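Sorting and Storing Small Parts in the Home Workshop

Household & Workshop Notes, sheet 8

Most of the time lost in a small workshop goes on looking for things. Screws, washers, clips, tap inserts and cable glands are cheap to buy and slow to find, and many are bought twice. The method below suits a garage, a cupboard or one end of a kitchen worktop.

Clear and wipe the surface first. A pale, hard surface is best, as dark fixings show up against it and oil can be removed with a damp cloth and washing-up liquid. Glazed tile is good but lets round parts roll. Lay a strip of thin felt along the front edge, or work inside a shallow tray.

Tip out one container at a time. Divide by material before dividing by size: steel, brass, plastic, rubber. Mixed metals stored damp will mark each other, and rubber seals pick up oil from steel parts and swell. Throw away anything with a rounded head, a stripped thread or a crack.

Plastic baskets are adequate for the first sort. Stand them in a row at the back of the work area, within reach but clear of the hands. Do not fill them more than halfway. Small washers will pass through an open weave, so line the basket with paper or use a solid tub.
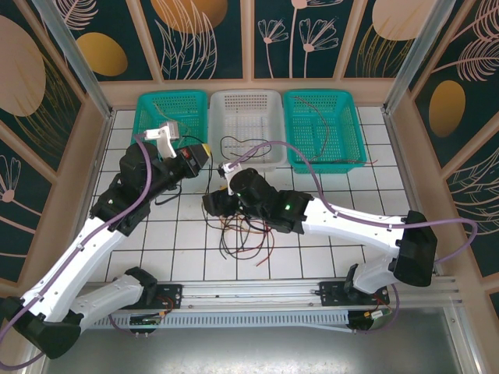

Haltley, 19 Mar 2023

The second sort is by size. For machine screws, measure the thread diameter across the outside with a caliper, then the length. Countersunk screws are measured overall; pan heads are measured from the underside of the head. Wood screws are sold by gauge number and length, and old imperial boxes should be kept apart from metric ones even where the sizes look the same.

Weigh before you shelve. A full drawer of steel fixings is heavier than it looks, and thin plastic runners bend under a steady load. Our limit is 700 g per drawer in a light cabinet. Anything over that goes in a tin on the bottom shelf.

Labels: write material, type, diameter, length, in that order. Pencil on card lasts longer than felt pen on tape, which fades near a window. Put the label on the drawer front and a second one inside. Replace both when the contents change.

Damp: an unheated garage needs a lid on every container and a sachet of silica gel in each tin of bare steel. Check the sachets in October and dry them in a low oven according to the packet. A light wipe of machine oil is enough for drill bits and taps. Do not oil wood screws, as it stains the timber.

Spare plastic parts from appliances (feet, clips, hinge covers) should be bagged singly with the model number written on the bag. Keep them out of direct sun.

Related sheets: 2185, Cleaning Rusted Hand Tools; 2353, Fitting Shelf Brackets to Brick.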